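Rivers That Split: A Study of Braided Channels on the Upper Mumance
Student project report, Physical Geography, second year

Our question was a simple one. Why does the Mumance run as a single tidy channel at Stovbridge, then fall apart into a tangle of little streams just before Giltilbridge, and then pull itself together again?
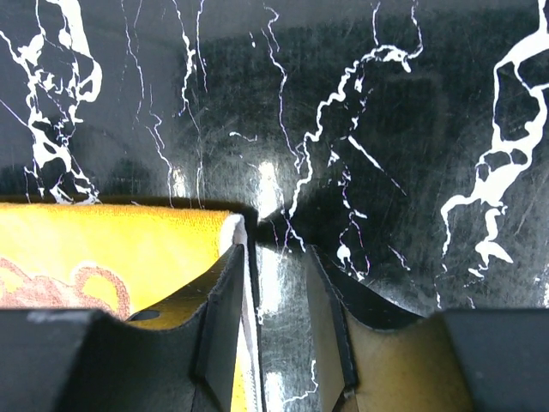
I had walked past that stretch for years without giving it a thought, and once we started measuring it I couldn't leave it alone! A braided river is one that divides around bars of gravel and joins up again further down, over and over. The textbooks say you need three things for it: plenty of loose sediment, banks that give way easily and a flow that goes up and down a lot. We wanted to find out which of those mattered most on our own river.

Where we worked

The study reach is 509 metres long and starts at the old ford. Upstream the banks are stiff clay held together by alder roots. At the ford the clay gives out and the banks turn to sand and pebbles, and you can push a trowel in with one hand. Our supervisor, Waltraud Meinecke, had suggested looking at the banks first, before we got carried away with the flow readings (we got carried away with the flow readings).

What we did

We set out 21 cross-sections with pegs and string and took depth and width at each one. At every third section we also picked stones off the bed with our eyes shut, which feels silly but is the proper way of doing it, and measured the middle axis of each. Speed was timed with oranges over a ten metre run. They float low, so the wind hardly bothers them, and they are easy to spot.

All the fieldwork was done in August, mostly in the early morning when there were fewer dogs in the water. We lost one peg to a spaniel and had to set section 14 again from our notes, so treat that one with some care.

What we found

The widest section had 6 separate channels, all shallow enough to cross in wellies. The stones there were smaller than at the ford, and the water was slower in every channel we timed. That fits nicely with the idea that the river drops its load where it spreads out, and the dropped gravel then pushes it to spread out even more. I loved seeing that happen on such a small scale. One bar had a fresh tongue of pebbles on its downstream end after a night of rain, and the string we had left across it was half buried.

We also compared our sketch map with the Brinkmann survey, an old estate plan drawn at 1:3000 and kept in the Giltilbridge library. The outer banks have barely moved. Inside them almost nothing matches. Only the long bar with the willows on it is in the same place, and we think the roots are what has kept it there.

So, for this reach, bank material looks like the main control. The flow is the same above and below the ford, near enough, and the change in pattern comes exactly where the clay stops. Why the channels join up again lower down is harder. There is bedrock showing near the Giltilbridge footbridge, and our guess is that it pins the river in, but we only found it on the last morning and took no measurements.

If we did it again

More stones per sample, and a winter visit. August flows are low and we missed the floods that must do most of the work. I would also like to dig a small pit in one of the older bars to look at the layers — with the landowner's permission, obviously.

Department of Geography student projects | Contact the project office | © The authors | Back to top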